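Riedl low sideboard: eight months in
Filed under: Living with it

I've put off writing this one because I kept changing my mind about the drawers. I bought the Riedl in the end after a long dither between that and the Brikow (nicer legs, silly price), and it has been holding up one side of my sitting room since July. It came in three boxes, all of them heavier than I am in spirit if not in fact, and my neighbour Balthasar Oberholzer very kindly took the other end of the worst one up the stairs.
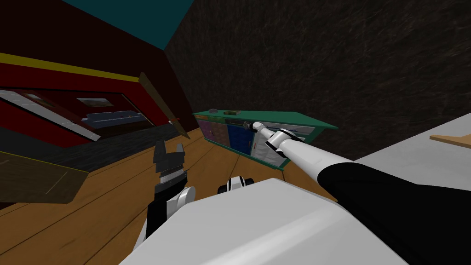
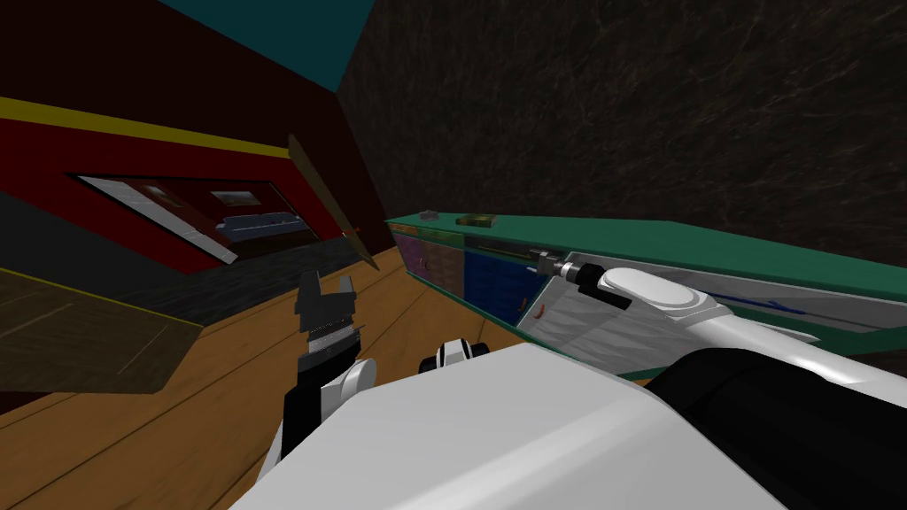

I should say first that I'm not a minimalist. I own a lot of stuff and I want somewhere to shove it before people come round! What I'd had before was a tall brown thing from my aunt that made the room feel like a dentist's, and going low was the best decision I made all year. You get the wall back. You can hang a picture at a sensible height. And colour helps more than I'd thought, too: a long green top with purple and dark blue on the front sounds like a children's ward when you say it out loud, but next to a wooden floor it looks cheerful, and I've stopped wanting to paint everything I own off-white.

Right, the assembly. The instructions are all drawings and no words, and step 8 is drawn from behind, so I put the back rail on upside down and had to undo the lot. Set aside an afternoon and do it with somebody patient. The cam locks are decent metal ones and they bite properly, which is more than I can say for the Ramo bookcase I reviewed last spring (still leaning, thanks for asking). There were two spare dowels and one missing screw. I rang up about the screw and a very nice woman posted me a whole bag of them.

Doors: lovely. They close softly, they line up, and the hinges have a little adjusting screw you can reach without taking everything out. I've got board games behind one and the good plates behind the other.

Drawers: hmm. They're shallow, and they don't come all the way out, so anything at the back lives there for good. I lost a tape measure in the bottom one for weeks. For the first month they also squeaked, and Annelies Hämmerli from downstairs told me to rub a candle along the runners. It worked straight away and I've only had to do it once more.

The top marks if you leave a hot mug on it. I have one faint ring to prove it, and I now keep a Flelo cork mat at that end, which does the job and cost next to nothing. Dusting takes a minute — a damp cloth and you're done — though the gap underneath is too low for my hoover and I have to go in with a stick and a sock.

Would I buy it again? Yes, but I'd get the version with an extra door and fewer drawers, if they still do it. If you're tall, try one in a shop first. My brother says he has to kneel to get the salad bowl out, and he moans about it every single time he's here.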